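Every April the women I used to work with at the Noguchi fabric counter get together for a swap supper. This was year 19. A few people asked how we run it, so I'm putting it in a thread.

We all met behind that counter. The store closed and we scattered to different towns, but the supper stuck. There are 8 of us now. It was five the first year, at my kitchen table, with a card table pushed up against it.

The rule is one handmade thing and one pantry thing per person. You draw a number and that's whose bag you take home. No stealing and no trading until after dessert. We tried stealing one year and it got loud.

Handmade is loose. It can be sewn, baked, painted, canned, glued. Beca brought a jar of buttons sorted by color once and we let it count, and whoever drew it was thrilled.

Pantry thing is whatever you eat a lot of at home and think somebody else ought to try. Soup mix, noodles, good salt, a jam. Under ten dollars. Most people go over. 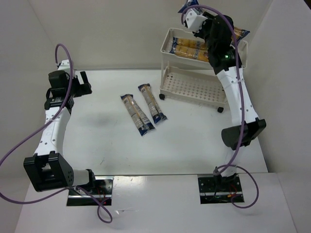 Beca Gethin
Suppers, sewing and the odd recipe

We rotate houses. This year it was mine again, so I spent the afternoon moving chairs. I own six that match and two that don't. The two that don't are more comfortable and they always go first.

Correction to my own post up there: yes, I'm the Beca with the buttons. Somebody replied asking if there were two of us. Just me.

Menu was chicken and rice, a big cabbage salad, rolls, and the lemon bars from the church cookbook. I doubled the lemon bars and should have tripled them. The salad I could have halved.

For the salad: one small green cabbage sliced thin, a bunch of green onions, toasted almonds, sesame seeds. Dressing is oil, rice vinegar, a spoon of sugar, salt. Dress it an hour ahead. It's better limp.

My handmade thing was a set of napkins out of a Skovley print I'd been saving. Blue leaves on cream. I'd been saving it so long that the fold line had faded, so I had to cut around that and ended up with five napkins instead of six. I sent them anyway – nobody in our group seats six.

What I took home was a knitted dishcloth and a jar of pickled beets. My husband won't be in the room with beets, so the jar is all mine.

We had one guest. Þórarinn Holst bought the house next to mine over the winter and he'd been so good about my fence that I invited him over for dessert. He came with rye bread still warm in a towel, and he took his coffee and listened to us argue about zipper feet for an hour.

He asked for a number for next year. We voted right there at the table and he's in. That makes nine, and I need to find another chair.

One change we made: we wrote down the drawing this time. Two years running somebody has ended up with her own bag and been too polite to say so. Now there's a notebook, and it lives with whoever is hosting next.

We also keep a jar for the postage fund. If somebody can't make it, her bag gets mailed. There was $424 in the jar when I counted it after supper, so we're going to stop putting money in for a while and use what's there.

For those asking about the invitations – I just send a postcard. Date, address, what to bring, and a reminder to bring your own container for leftovers. I wrote that last part in capitals this year and four people still went home with my bowls.

If one of them is you, I want the Brusten one with the green lid back. The others can wait.

Next spring we're at Brusten lid's current address, whoever that turns out to be. Salad recipe is five posts from the top of the food part if you're scrolling for it. I'll put the lemon bars up when I find the page.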